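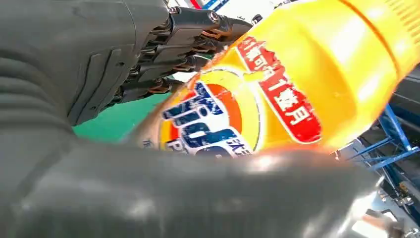 Course materials > Household and Textile Care > Unit 4 handout

Liquid laundry detergent: containers, dosing and storage

1. Scope

This handout covers liquid detergent as it is bought and kept in the home or in a small shared laundry. Powders and capsules are dealt with in Unit 5. Stain removers are mentioned only where they are stored with detergent. Read it before the practical and bring it with you, as the recording sheet refers to the section numbers.

2. The container

Most liquid detergent is sold in moulded plastic bottles. Brand colours tend to be strong and stay the same for years: the yellow bottle with the Tide name in dark blue on an orange and yellow bullseye is a familiar case. Colour helps a user find a product on a shelf, but it says nothing reliable about strength or type. The back label must be read.

Points to note when comparing containers:

Body. Wide bodies stand well but take up shelf depth. Narrow bodies tip more easily when nearly empty.

Shoulder. Many bottles have ribs or grooves near the neck. These stiffen the wall and give some purchase to wet hands.

Grip. A full bottle is best lifted with the fingers over one side and the thumb against the opposite side, or by the handle where one is moulded in. Lifting by the cap alone is bad practice — the thread may not be fully engaged.

Closure. Screw caps often double as a measure. The lines inside may be hard to see in poor light and should be checked before pouring.

3. Viscosity and pouring

Liquid detergent is thicker than water and thickens further when cold. Flow from a tilted bottle starts slowly and then increases, so overdosing usually happens in the last part of the pour. Tilt gradually, hold the measure at eye level over the drawer or sink, and bring the bottle upright before the line is reached. The liquid left on the lip will add a little more.

A bottle kept in an unheated room should be allowed to warm before a comparison is made. In the practical, all samples are kept at room temperature overnight.

4. Dosing

Dose depends on load size, soil level and water hardness. The label gives the figures for that product, and they do not transfer to another. A concentrated liquid needs a smaller volume than a standard one for the same wash.

Too little detergent leaves soil in the cloth and lets loosened dirt settle back. Too much gives excess foam, poor rinsing and a residue that builds up in the drawer and the door seal. Residue of this kind is often mistaken for a fault in the machine.

5. Practical: repeatability of a poured dose

Apparatus per bench: one bottle of detergent, one Hurnance measuring jug (200 ml), one Stitach bench scale, tray, paper towels, gloves.

a) Place the empty jug on the scale and set the reading to zero.
b) Pour to the line given on the recording sheet. Record the mass.
c) Return the liquid to the bottle with the funnel. Rinse and dry the jug.
d) Repeat until you have 10 readings.
e) Work out the mean and the range. Mark any reading taken after a spill.

Students change over after each full set — do not share a set between two people. Wipe the outside of the bottle before it goes back, including under the base.

6. Storage

Keep bottles upright, closed and in the original container. Decanting into unmarked jars or drinks bottles is not allowed in the teaching laundry. Detergent is kept out of the reach of children and away from food. In the Fadell store, liquids go on the lower shelves and bleach goes in the separate cupboard.

7. Reading

Lambrechts, Domestic Laundering, chapter 9, and the table of water hardness on p. 143. The table is needed for question two on the recording sheet.

Filed under: Handouts, Laundry, Measuring

Contact the course office | Copyright Department of Home Studies | Back to top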